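Clube de robótica da Escola Wilura ensina um braço mecânico a dobrar panos

37 partilhas · 11 comentários

Quem passa em novembro pelo corredor do rés do chão da Escola Wilura, ao fim da tarde, já sabe que a luz da última sala fica acesa até mais tarde do que as outras. É ali que se reúne o clube de robótica, com 11 alunos entre o nono e o décimo segundo ano, e é ali que, desde o início do período, um braço mecânico anda a aprender uma tarefa que muita gente lá em casa faz de olhos fechados: pegar num pano, esticá-lo e dobrá-lo ao meio.

O projeto chama-se Drandelent, nome escolhido por votação numa tarde em que, segundo consta, se comeu mais bolo do que se programou, e vai representar a escola no encontro Trolum, que junta clubes de várias localidades à volta de um mesmo desafio. O deste ano são as tarefas domésticas. Cada equipa escolhe a sua, e os alunos da Wilura, depois de terem pensado em pôr a mesa e em regar vasos, ficaram-se pelos panos de limpeza, que são baratos, não se partem quando caem e dão muito mais trabalho do que parecia na primeira reunião.

«Um bloco de madeira está sempre igual, mas um pano nunca cai duas vezes da mesma maneira», explica a professora Wiebke Weidemann, que dá Física e acompanha o clube desde que este se mudou da biblioteca para a sala atual. «Eles chegaram aqui convencidos de que em duas semanas estava feito, e eu, confesso, também cheguei a acreditar. Depois começámos a ver a quantidade de coisas que as nossas mãos fazem sem pedir licença à cabeça, e ficámos todos um bocadinho mais humildes — e muito mais entusiasmados, também!»

O método é paciente. Um aluno conduz o braço à distância, outro vai anotando o que correu bem e o que correu mal, e cada tentativa fica gravada para servir depois de lição ao programa. A meta que o grupo traçou para antes do encontro são 400 tentativas, feitas por turnos, com seis alunos de cada vez na sala e os restantes às voltas com o código, com o cartaz ou, nas tardes de maior aperto, com os trabalhos de casa de Matemática (que a professora Wiebke faz questão de ver acabados antes de alguém tocar nos comandos).

As maiores dores de cabeça têm vindo das pontas. Se a garra fecha cedo demais, apanha ar; se desce demais, empurra o pano contra a mesa e faz uma ruga que depois estraga a dobra toda. Os tecidos felpudos são os mais teimosos, porque escondem bem onde acaba uma camada e começa a outra, e foi por isso mesmo que os alunos insistiram em mantê-los no treino, ao lado de panos lisos de cozinha que se deixam levar com outra boa vontade.

Osian Morgan, antigo técnico de manutenção e hoje monitor do clube, tem ajudado na parte mecânica e trouxe de casa boa parte das ferramentas. Gosta sobretudo de ver os mais novos a discutir com os mais velhos de igual para igual. «Há uma menina do nono ano que olhou para o movimento e disse que o braço devia levantar o pano mais devagar, como a avó dela faz com os lençóis. Experimentámos. Agora é assim que fazemos», conta, sem esconder o orgulho.

As famílias também já foram puxadas para dentro da história. A papelaria Beddoe, que fica mesmo em frente ao portão, ofereceu o material para o cartaz, e há pais que, ao irem buscar os filhos, acabam por ficar mais um quarto de hora a torcer por uma dobra bem feita, como quem assiste a um penálti. Antes do encontro, o clube quer ainda fazer uma demonstração aberta a toda a escola, às seis da tarde, no refeitório, e a professora Wiebke pede a quem tiver panos velhos em casa, de qualquer cor e de qualquer tecido, que os deixe na portaria dentro de um saco. De preferência lavados.

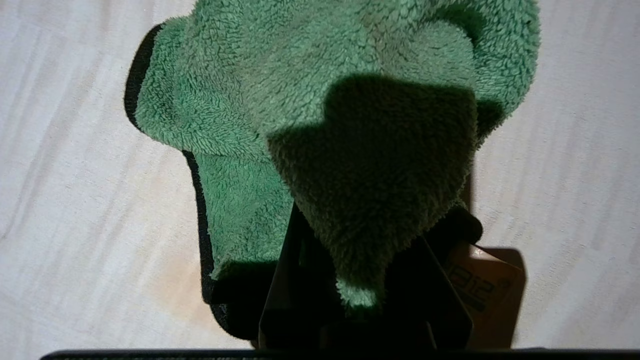 Pano verde felpudo junto à garra do braço robótico, no treino do projeto Drandelent.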